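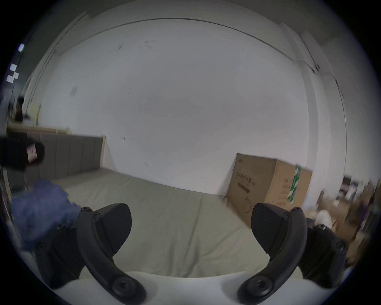
A bed with a grey headboard and a pale green sheet in one of the rooms at Filargate.

Residents at Filargate have until May 3, 2021 to strip their beds and clear their rooms before the building's walls are repainted, property manager Miroslava Sirko has told tenants.

The notice covers 201 rooms on the lower floors. Beds can stay where they are, but sheets, clothing and boxes must be off the mattress and anything stuck to the walls has to come down. Painters will cover the mattresses and headboards themselves.

Sirko said scuffs and marks had built up since the last repaint and patching them one by one no longer made sense.

Tenant Huiling Ye said she had started with the clothes left on her bed and would do the sheets last. "I still have to sleep on it until they come," she said.

Each room is expected to take 2 days, including drying time. Tenants who need somewhere else to sleep can book a spare room through the front desk, at no charge. Bookings are for up to 3 nights.

Cardboard boxes may be stored in the ground-floor lounge if they are taped shut and marked with a room number. Loose clothing and bedding will not be accepted.

The upper floors will be painted in November.

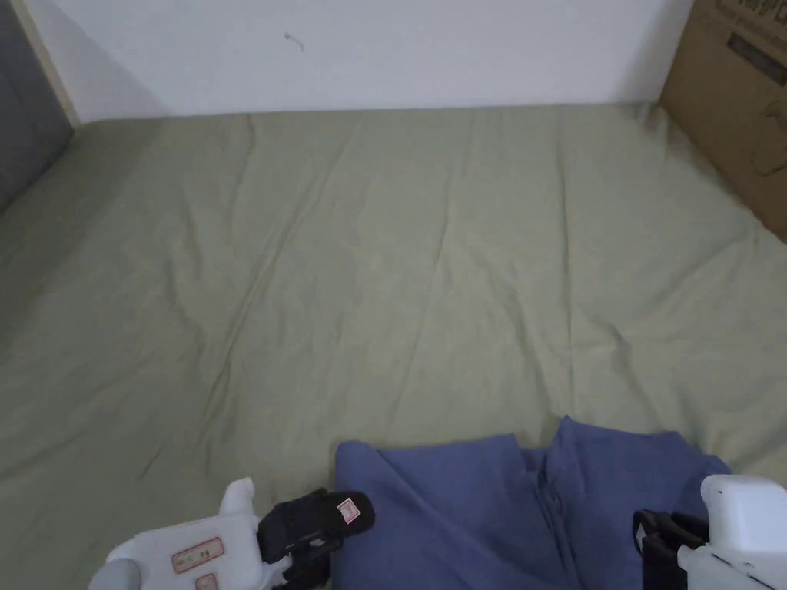 Parking changes at Erko Street

Visitor spaces behind the building will be closed to cars while the painters' vans are on site. Street parking is not affected.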